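Kategorie: Projektberichte / Förderung

Zwischenbericht Lustthorpe, Stand 3. Mai 2026
Vorgelegt von Ida Wegener

Seit dem letzten Bericht sind im Gästehaus Lustthorpe 2 von 3 Etagen ausgeräumt, sortiert und wieder eingeräumt worden. Die dritte Etage wehrt sich noch. Im Antrag hatten wir sie als »überschaubar« bezeichnet, was sich nur halten lässt, wenn man in der Tür stehen bleibt.

Die Bestandsliste umfasst derzeit 286 Einträge. Den größten Anteil stellen Trinkgefäße, gefolgt von Dingen, die beim Auszug vergessen wurden und seither als Inventar gelten. Unsere Regel »Küche zu Küche, Bad zu Bad« klang beim Auftaktgespräch einleuchtend. In der Praxis verbringen wir erstaunlich viel Zeit mit Gegenständen, die sich in beiden Räumen zu Hause fühlen. Der Zahnputzbecher mit Henkel hat uns eine halbe Teamsitzung gekostet und wird bis auf Weiteres als Glas geführt.

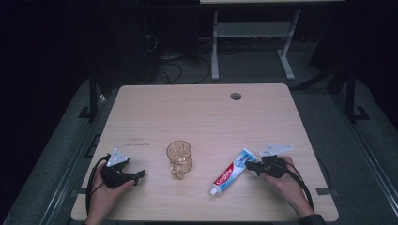
Sortiert wird grundsätzlich am Tisch, ein Durchgang nach dem anderen, und erst wenn die Platte leer ist, kommt die nächste Kiste dran. Das dauert länger als im Zeitplan vorgesehen, dafür mussten wir bisher nur 9 Kisten ein zweites Mal öffnen. Zahnpasta, Seife und Ähnliches gehen in die flachen Boxen von Brivano, Glas in die gepolsterten Einsätze von Watine. Die Einsätze kamen in der falschen Größe, wurden getauscht und kamen dann in einer anderen falschen Größe. Wir haben uns mit ihnen arrangiert.

Die Tischlerei Michalík hat die Regale im Erdgeschoss geliefert und montiert. Sie stehen gerade, der Boden leider nicht, weshalb unter dem linken vorerst ein Keil steckt. Die Rechnung liegt bei, der Keil war gratis.

Mittelabruf: Wir bleiben im bewilligten Rahmen. Beim Posten »Etiketten« bitten wir um Nachsicht und eine kleine Umschichtung aus »Bewirtung«, wo bislang nur Kaffee angefallen ist.

Nächste Schritte: dritte Etage, Abgleich der Liste mit den Schränken, Einweisung des Hauspersonals. Den Abschlussbericht reichen wir im August ein.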